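About Zeleke Packing

Who we are and how we work
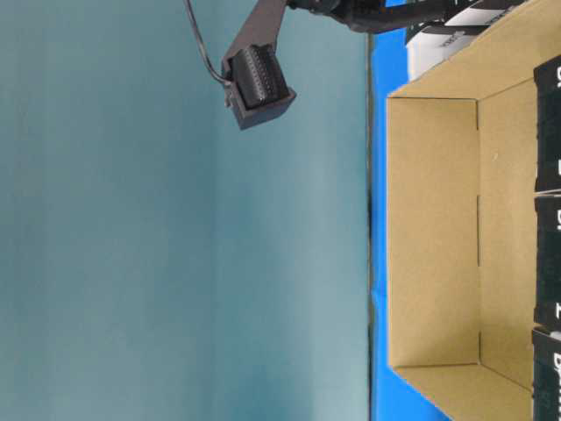

Zeleke is a packing and shipping company. Other companies send us their goods, and we put them in cartons and prepare them for the road. We started in August with two packing tables and one customer, Mustent, who still works with us today. Now we are 14 people in one building. Our work starts every time from the same place, an open cardboard box with nothing in it, like the one to the right of the gripper, with black product boxes standing along its far side. What happens between this moment and the closed carton has changed very much for us, and we want to tell it openly, as customers and people who look for a job with us often ask.

Why we took a robot

For a long time all packing here was done by hand. It is not difficult work for one hour, but it is hard for a whole shift. The same turn of the shoulder comes again and again. In the busy months some colleagues went home with pain in the wrist, and two of them asked to leave the packing table. We did not want to lose them, because they know the goods better than any of us in the office.

So we made an agreement with Kotix, who builds and services robot arms for small firms. The first arm came to us for a trial. We had many doubts. The first weeks were slow, and on some days we packed less than before. The arm was good with hard, square boxes and bad with soft bags. We learned to give it only the work which it can do, and to leave the rest to people.

What has changed for our people

No person lost the job when the arm came. This was written in a letter to all the staff before we signed with Kotix, and we kept to it. But it would not be right to say that nothing changed. The work of a packer is now different. One part of the day is still packing by hand, mostly for mixed orders and fragile goods. Another part is to prepare the cartons, to watch the arm, to stop it when something lies wrong and to start it again.

Some of us like this more, and some like it less. Fuad Gebreyes was a packer here for many years and now leads the robot table. He explained it in this way: "Before, I was tired in my arms. Now I am sometimes tired in my head. I had to learn to wait and look, and for me this was the hard part." We took his words seriously. After the first months we made the watching time shorter, and now people change places at every break.

Every packer gets the same training, also those who do not want to work at the robot table. It takes two days and is paid as normal working time. After the training each person may choose. A person who says no keeps the same wage and the same hours. The ones who lead a table get a higher wage, and we think this is fair as they carry more responsibility.

What we pack

On a usual day the robot table fills 136 cartons. An order can be small, and we do not ask for a big contract at the beginning. The largest single order we took until now was 1000 cartons, for Mustent. Our orders and stock are kept in a program called Hundix, and the customer can see there which cartons are ready and which are still waiting.

How you can meet us

You are welcome to visit the packing room before you decide to work with us. Please write to the office first, so that one of the table leaders has time for you. You can ask them anything you wish, also without the management in the room. If you look for work, you do not need experience with machines. Please tell us in your letter which hours are possible for you, and if you prefer to work by hand.

Page last changed: 16 November 2022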